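Progress report to the Pellberg Fund
Two-arm garment folding cell, Langate workshop
Reporting period ending February

Thank you, first of all, for your patience in waiting for this one. I had hoped to send it at the end of January, but the cell was half in pieces then and I thought you would sooner have a report on a machine that was going again. You asked last time for fewer charts and more about what it takes to keep the thing running day to day, so I have taken you at your word, and I hope you will forgive me if I go on a bit.

The short version is that the cell is set up as we promised in the application, it has now logged 3,519 folding attempts since it was first switched on, and we lost 5 working days in this period to repairs. Four of those went on one fault, which I shall come to.

When I last wrote, the two arms were each bolted down separately, and every time we moved one for cleaning we spent the rest of the morning persuading it to agree with its neighbour about where the middle of the table was. Both now sit on a shared metal rail, held down with clamps. It was a modest purchase from Barbier (well inside the sum you allowed for fixings) and I only wish we had done it in the autumn. The clamps are checked before the first run and again after lunch. They do creep a little when the arms have been working hard, and I have marked the rail in pencil so that any movement shows up before it spoils a whole afternoon.

The long fault was in the cabling, as these things so often are. The right arm began to drop out for a moment at full stretch, then come back as though nothing had happened, and for two days we blamed the software, the power supply and the extension lead in turn. In the end it was a cable that had been fitted too tight over the elbow. Each time the arm reached across the table it tugged on its own connector, and after enough tugging the connector had worn loose. We replaced the cable with a longer one and gave it a generous loop near the wrist, with clips along the links to keep it from wandering.

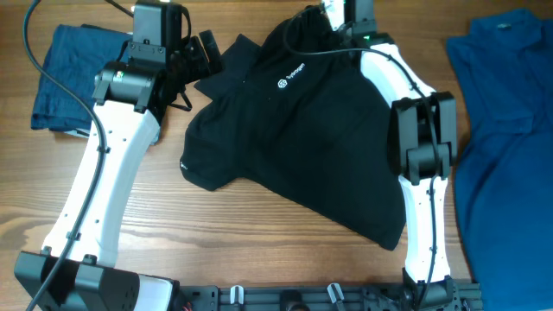
I did the left arm at the same time, although it had not given any trouble, because the same mistake was waiting to happen there. Its cable bows out to the side now and is clipped down the long link. It looks less tidy than before, I admit, but since the change we have not had a single dropout on either arm. The clips themselves cost next to nothing and I have put a bag of spares in the drawer under the bench.

The grippers have been a gentler sort of nuisance. Dark cotton sheds a surprising amount of lint, and it works its way into the moving parts until the fingers stop closing fully. We clean them with a soft brush at the end of each day. The maker of the finger pads, Husora, suggests changing them after 4,000 grips, and I have decided to follow that to the letter for one more period before experimenting with anything cheaper.

As for the folding, we have carried on with ordinary clothes, mostly T-shirts and collared shirts, laid out on the plain wooden table. Short sleeves are coming along very nicely. Collars are another matter -- the arms will often pinch one layer where they should have taken two -- and I would rather tell you that plainly now than have you discover it when you visit. Recalibrating both arms used to take the better part of a morning and is now down to about 90 minutes, most of which goes on the right wrist.

On money, we are slightly under on parts and slightly over on my own hours, and the two very nearly cancel out. I should like your agreement to move what is left in the fixings line across to spares, so that we can keep a second wrist motor on the shelf. Waiting for one to arrive would cost us far more than the motor does.

Between now and the next report I plan to write up the daily checks properly, so that somebody other than me could look after the cell for a week, and to fit a cover over the connectors at the base of each arm to keep the lint out. You are very welcome at Langate whenever it suits you. Mornings are best, before ten if you can manage it, when the checks are being done and there is still tea in the pot.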